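Golside guest rooms: progress report to Fimard
23 May 2022
Prepared by Rogério Brito

Dear all,

I had hoped to get this to you a little sooner, but the laundry side of things rather took over, as laundry does. I am happy to say that the bedroom work you are kindly supporting is going well, and that we have now spent 631 pounds of the grant, mostly on bedding, with the rest going on bits of furniture and a very welcome delivery from Prurkix.

Clothes and linen first. In my last report I grumbled that clean things were ending up in heaps on chairs and then getting mixed up with the things waiting to be washed. We have since settled on keeping a white woven plastic basket on a small wooden stand, up off the floor where people can reach it without stooping, and sorting garments one at a time.
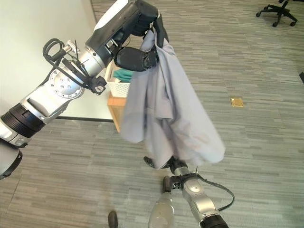

It sounds like such a little change, I know, but it has made the mornings calmer, and I no longer find odd socks in the pillowcases! We have six baskets in use across the house now and I would like three more before October, when we expect to be at our fullest. Giannakopoulos have quoted us 200 pounds for those and a second stand, delivery included, and I think that is fair.

The beds are coming along too. We decided on plain white for the duvets so that everything can go in the same wash and be swapped between rooms, and the nightstands have two drawers each, enough for a guest's bits and pieces. I did wonder whether all that white would feel a bit chilly, but a picture on the nightstand and a coloured towel or two go a long way.

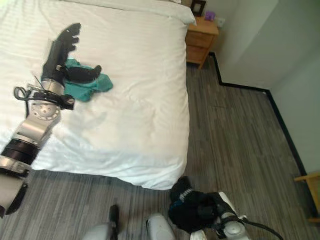
White duvet with a teal cloth on top, and the nightstand beyond the head of the bed.

Still to do: the curtains, which I have measured twice and got two different answers for, and the folding guide for new helpers, of which I have written a page and a half. I will send the receipts separately.

With warm thanks, as ever,
Rogério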